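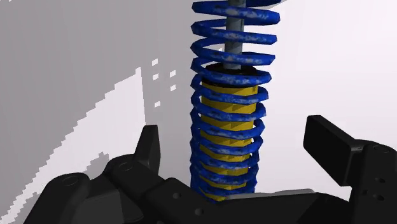 Shared workshop in Jimelside moves shock absorber project into simulation

April 2021

JIMELSIDE - Members of the Lovell workshop have started running their robot arm project in simulation while they finish building the real arm on a bench at the back of the building.

The arm is meant to pick up coilover shock absorbers one at a time and hand them to a test stand. The workshop has fixed up used shocks for local racers and trail riders for several years. The slow part of the job is moving each one from the rack to the stand, squaring it up and taking it back again. Last winter the members who do that work voted to build something that would do the moving for them.

The software side is called Geltska, after the street the workshop used to be on. It holds a model of a coilover with a yellow damper body, a gray rod and a blue spring, along with a black two-finger gripper that comes in with its fingers open on either side of the part. The program sets the shock upright, sends the gripper in and records how the attempt went.

By the end of last month the group had logged 146 attempts. The gripper picked up and held the shock in 95 of them. Most of the rest failed when one finger touched the spring before the other and pushed the part over. In a smaller number the gripper came in too low.

The spring is the main difficulty, according to the project notes posted by the door. A plain cylinder gives a gripper the same surface wherever it closes. A coil does not, and a finger pad that lands between two turns can slip when the arm starts to lift. The group has tried closing on the spring at several heights and is now testing slower approach speeds.

The modeled spring is made up of flat segments, which keeps the program running at a usable speed on the workshop's older computers. The notes say this also makes contact with the fingers rougher than it would be on a round wire. Two members want to try a smoother version to see how much of the trouble comes from the model. A smoother spring takes much longer to compute, and that test has been put off until a better graphics card is found.

The real arm is further behind. Its base and first two joints are bolted down and move under power. The third joint was taken apart in the spring after the belt skipped under load, and it is waiting for a wider pulley. The controller is a secondhand Hägglund unit bought at an equipment sale. It came without a manual, and members spent several evenings tracing the wiring and labeling the connectors with tape.

So far the project has cost $114 in new parts, most of it for bearings, belts and fasteners. The rest has come from the scrap shelf or from members' own garages. The frame is steel tubing left over from a trailer repair. The emergency stop button was bought new, as the workshop's rules require for any powered machine.

Those rules also cover how the arm may be used once it is complete. It will run inside a fenced corner, with the gate wired to cut power when opened. Compressed springs will not be handled by the arm at all. Taking a spring off a damper will still be done by hand in the existing spring compressor, with the guard down and a second person present.

The group had planned to show the arm at the workshop's open house in May. That has been changed to a showing of the simulation on a screen, with the partly built arm next to it switched off. Visitors will be able to change the starting position of the shock and watch the gripper try to pick it up.

Limits on indoor gatherings have slowed the bench work. Only a few people can be in the back room at once, and time there is booked ahead on the sign-up sheet. The simulation can be run from home, and much of the progress since the winter has been made that way. Members trade files in the evening and leave longer runs going overnight.

Work on the finger pads is being shared between the two sides of the project. One member has been cutting rubber facings from old conveyor belt and clamping them to a hand-operated copy of the gripper, then trying them on a scrap shock. The grip readings are typed into Geltska so that the modeled pads behave more like the real ones. A ribbed facing did poorly. A softer flat one held better but tore at the corner and will be remade in a thicker piece.

The workshop has 28 members, and seven are signed up for the arm project. New people may join without any background in programming. The current need is for someone with lathe experience to turn the pulley and two spacers for the third joint. Drawings are in the blue binder on the front desk.

The group is also asking for worn-out or leaking coilovers of any size. They do not have to work. Shocks should be wiped clean of oil and may be left in the bin inside the side entrance during open hours. Parts with a cracked spring or a bent rod should be handed to a member and not put in the bin.

Files for the simulation are on the workshop's shared drive and can be copied by any member. A version for the public will be posted after the open house, once the setup instructions have been rewritten. The current instructions leave out a step needed on newer computers, and a correction is taped to the monitor in the back room.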